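The Man Who Returned the Key

1. Drukside

The bus to Drukside went two times in a day, and Peninah Masanja had taken the second one, so it was already getting dark when she came down the steps with her bag. There was one street lamp at the stop. Under it stood an old man in a long coat, with his hands in his pockets.

"You are the daughter of Samwel," he said.

"Yes. And you are Mr. Innes?"

"Calum. I would carry your bag, but my back does not allow it."

She said the bag was light. They walked up the hill together and did not speak much. She had written to him in February, and he had answered with four lines, all of them practical: which bus, which stop, bring boots, the house is cold. From these four lines she had imagined a much younger man.

Her father had lived in Drukside for sixteen years. In all that time she had visited him once, when she was fifteen, and she remembered from that visit only rain and a dog. He repaired clocks. Before that, in Bimorau, he had repaired radios, and before that he had been a husband, but he was not so good at it. Her mother used to say this without anger, in the same way she would say that somebody could not sing.

"Did he suffer?" Peninah asked when they reached the gate.

Calum looked for something in his coat. "He complained about the soup on the last day," he said. "I took it for a good sign. I was wrong about that."

He found what he was looking for and put it into her hand. It was the key of the house, tied on a piece of blue string.

"I had it for four months," he said. "I watered the plant. I did not touch anything else."

Then he said good night and went down the hill again, slowly, holding on to the walls.

2. The House

It was cold, as he had promised. She slept in her coat on the sofa, and in the morning she saw the room properly for the first time.

There were clocks on every wall and all of them had stopped. Her father had not left them at the same hour, and so each one was telling its own time, twenty past two, five to nine, noon or midnight. The plant stood on the window sill. It was a geranium and it was very much alive.

She made tea and opened the drawers. She found small screws in jam jars, a box with watch glasses, bills from a firm named Faller that sold him springs, and a letter from the same firm, thanking him for his many years as a customer. She found no letters from herself. She had sent him few, it must be said, mostly at New Year, and she told herself that a man who keeps bills does not have to keep letters also.

In the bedroom there was a brown notebook. She hoped for a diary, but it was a list of clocks. Every clock he had taken for repair was written there with the name of the owner, what was wrong, and the price. He had beautiful handwriting, which she had forgotten.

Ogilvie, kitchen clock, dust. No charge.

Widow at the bakery, alarm clock, broken foot. No charge.

School, wall clock, thrown by a child. No charge.

She turned many pages. He had charged for some of them, of course, or he could not have bought his springs. But she thought of her mother in Bimorau, who had worked in two laundries to pay the rent, and she closed the notebook and went out to walk until she was tired.

3. The Table

When she came back she began with the table where he had worked. It was the hardest place, and she wished to have it behind her. She took the jars away one after another. She took the lamp, the oil, the little brushes, the cloth with his tools rolled inside it. She put everything in boxes and wrote on the boxes what was in them, in handwriting that was not as good as his.

It needed the whole afternoon. At the end of it she sat in his chair with her arms hanging down. The wood was pale and the light from the window lay softly on it, and she could follow with her eyes the thin lines of the grain, running across at an angle. She had not expected that his table would be so clean. She had thought there would be burns in it, or rings from cups, some mark of him that she could put her finger on and be angry with.

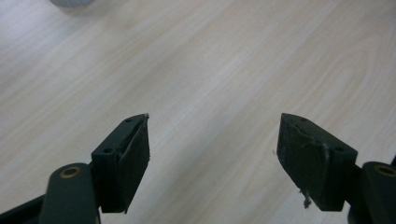
4. The Last Page

Calum came in the evening with bread and half a cheese. He knocked, although the door was open.

"You have worked hard," he said, looking at the boxes.

"I want to ask you something. Why did he not take money from people?"

Calum sat down on the sofa and considered this. He was a person who considered even small questions, she had noticed it already on the hill.

"From the Ogilvies he took eggs," he said. "From me he took chess. From the bakery I think he got bread. He was not a saint, your father. He did not like to write to the tax office."

She laughed, and was surprised at how loud it was in the room.

"And did he speak about us?"

"About your mother, no. About you, he said you were clever and that you had his ears." He looked at her ears. "I would not say so myself."

He cut the cheese with his pocket knife and they ate it on paper, because the plates were already in a box. After they had eaten, he asked if she had seen the notebook. She said yes. He asked if she had seen the end of it, and she said no, she had stopped in the middle.

"Then I will go home," said Calum, and got up with difficulty. "Keep the cheese."

She waited until she could not hear his steps anymore. Then she brought the notebook from the bedroom and opened it from the back.

The last clock had no price beside it, neither a sum nor the words no charge. The line said: Masanja P., travel clock, red leather, spring. Under this he had written, smaller: Ordered from Faller. Ordered again. Wrong size. Ordered again.

She knew the clock. It had been hers when she was a girl. She had overwound it the night before he left Bimorau, and he had put it in his pocket and said he would have a look at it.

It took her an hour to find which box. It was at the bottom, wrapped in a handkerchief, and the leather had gone brown at the corners. She turned the little key on the back very carefully, three times and no more. She held it to her ear, to the ear that was or was not her father's.

After some time she set it by the geranium, and went to look for the plates.

The house in Drukside was sold in the summer to a couple with a baby. Peninah signed the papers on June 15, 2026, in an office over the post office, and Calum came with her as a witness, wearing a tie. Afterwards they had one hour until her bus. He had brought the chess board under his arm, in case she knew how to play. She did not, so he showed her how the horses move.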